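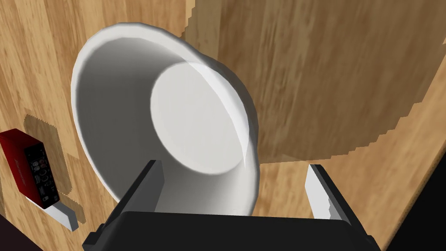 Gripper keeps losing the bowl in sim, class project due in April

Posted in: Student Projects > Simulation

dsipos_horik

I'm in an intro robotics class at Horik and our final project is a pick and place task done all in simulation. The wrist camera is the only view our policy gets. The arm has to pick up a white bowl from a wood table and set it down on a target spot on the other side. The gripper is a plain parallel one with two fingers.

Small blocks work fine. The bowl does not. The fingers close, the bowl comes up a little, and then it either slides out or starts to shake and pops away from the gripper. Sometimes it makes it halfway across the table before that happens. Out of 158 runs last week we got it to the target 50 times, and I don't think it has gotten any better since.

Things I already tried:
Raised the finger friction. Helped a bit, then made the shaking worse.
Closed the gripper with more force. The bowl pops out faster.
Slowed the arm down. No real change.

The bowl is a mesh my lab partner downloaded and the collision shape is whatever the importer made from it. We grab across the outside of the bowl, one finger on each side. Our teacher said we can change anything except the size of the bowl and the start positions. Any ideas on where to look first?

Dezső Sipos

Kozma

Look at the collision shape before you touch anything else. Most importers turn a mesh into one convex hull by default. For a bowl that means the inside is filled in, and as far as the physics goes you have a solid lump with a lid on it. You can still see the hollow bowl in the camera view, so it is easy to miss. Turn on the collision view in your simulator and check.

If it is one hull, split it into pieces. Run a convex decomposition, or build the wall by hand out of thin boxes set in a ring with a flat disc for the bottom. The boxes look crude but they tend to be steadier. Don't make them too thin or the fingers will push into them and you get the same popping.

Then change the grasp. A bowl gets wider toward the top, so when you squeeze it from the outside the walls are sloped and the fingers push it down and out. More force makes that worse, and you already saw that. Go for the rim, with one finger inside and one outside, and close on the wall itself. You will need the hollow collision shape for this, so do that part first.

For the shaking, cut the physics time step in half and put the friction back where it was. Also check the mass. Downloaded meshes often come in with a density that makes no sense, and a bowl that weighs next to nothing will jump around at any contact.

One more thing on your numbers. Write down which way each run failed. Dropped on the lift, dropped on the way over, and missed the target are three separate problems, and one success count won't tell you which one you fixed.

Fevix

Had this in my class too. We just welded the bowl to the gripper once both fingers touched it. Worked every time but ask your teacher, ours took points off for it.

Brudik

Agree with Kozma on the rim. When you switch, the approach has to change as well. With the fingers on either side of the bowl you can come in pretty much centered, but for the rim you need to move over by the radius of the bowl and turn the wrist so the fingers close across the wall. We forgot the wrist part and spent 2 evenings watching one finger land on top of the rim.

Also, expect it to tip when you lift from one side - all the weight hangs off the grip. Lift slowly for the first bit and put it down from low over the table. If your policy was trained on the old grasp you will need to record new demos. The old ones won't help with this.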